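Hadthorpe Toy and Game Makers' Circle
Minutes of the May meeting, held Sunday in the upstairs room

Radoslava Vaněk was in the chair and Matěj Jireš took these notes, with apologies in advance for his spelling and for going on a bit. Everybody was made very welcome, the kettle went on before the coats were off, and we got started only a little behind time, having first had to admire the plum cake.

1. Last month's minutes. Read out and agreed, with one correction: the glue we liked so much came from Damgaard and not from Kundon, and Matěj is sorry for any wasted trips.

2. The peg and mallet bench. Most of the evening went on this, and rightly so, as it is what we have promised the Zindale playgroup and we would all love it to be good.
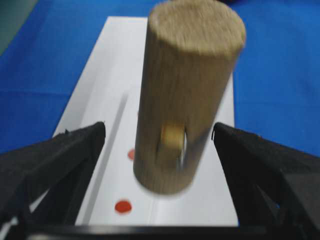

Mallet heads were taken first. Radoslava is very fond of a plain round head and most of the room agreed with her. There was a long and friendly talk about how the handle ought to go in, and it was settled that we stay with a rectangular opening cut in the side of the cylinder, a little below the middle, since a flat-sided handle can't spin in it the way a round one will. The end grain is fuzzy on top, and there was strong feeling that small hands (and small mouths!) deserve better, so the ends are to be sanded again with the fine paper and then oiled. Matěj offered to do the oiling if somebody else will do the sanding.

On wood, the feeling was that we should keep to pale, plain stock and leave it unpainted. A streak of darker grain is no reason to throw a piece out, and several people said they rather like one.

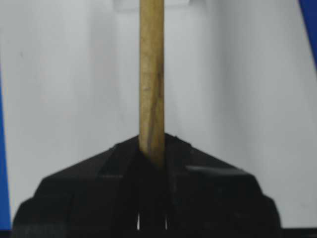

Finish was talked over at some length. Varnish was proposed, and then withdrawn after Radoslava reminded us how the spinning tops turned out, sticky for weeks and covered in cat hair. Oil it is, two thin coats with a good rub between.

Next came the pegs. The red was warmly approved and will stay, as it shows up so nicely against white. It was asked whether three in a row is enough to hold a child's interest, and those with grandchildren were quite certain that it is, provided the pegs are allowed to be hit as hard as anyone likes.
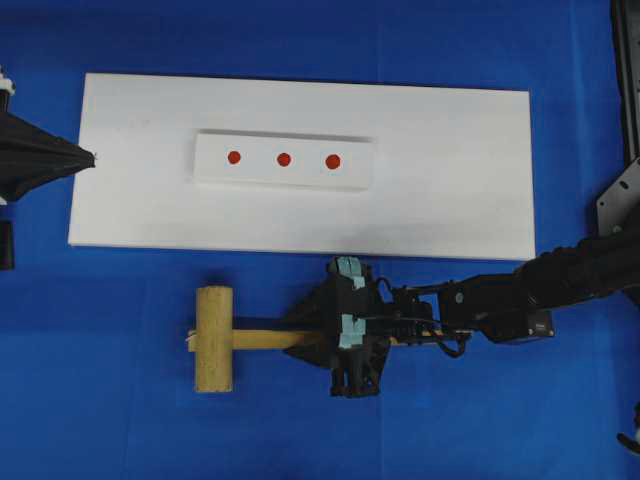
Spacing was left as it is for now. Anyone who feels strongly is invited to bring a drawing next time, and please make it a large one, as the light upstairs is poor by evening.

3. Money. We had 1,000 in the tin at the start of the spring and have 960 now, the difference being sandpaper and the plum cake, both thought to be well spent. It was agreed to put 7 aside for oil.

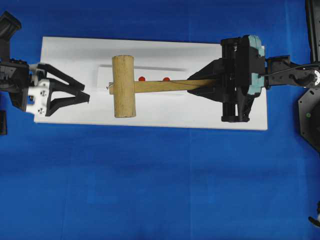

4. Handles. Brought back up by Matěj, who had forgotten to raise it under item 2. He would like the handle to poke out a little past the head, so there is something to trim later, and the meeting was happy with that. Length to be decided once a few children have had a swing.

5. Any other business. The blue cloth is to be shaken out and washed before next month, and Radoslava has kindly said she will take it home. Thanks were given to her for that and for the cake. The spare key is still missing, so do look in your pockets.

The meeting closed at nine, with a good deal of chatting on the stairs afterward.

Contact the Circle | © Hadthorpe Toy and Game Makers' Circle | Back to top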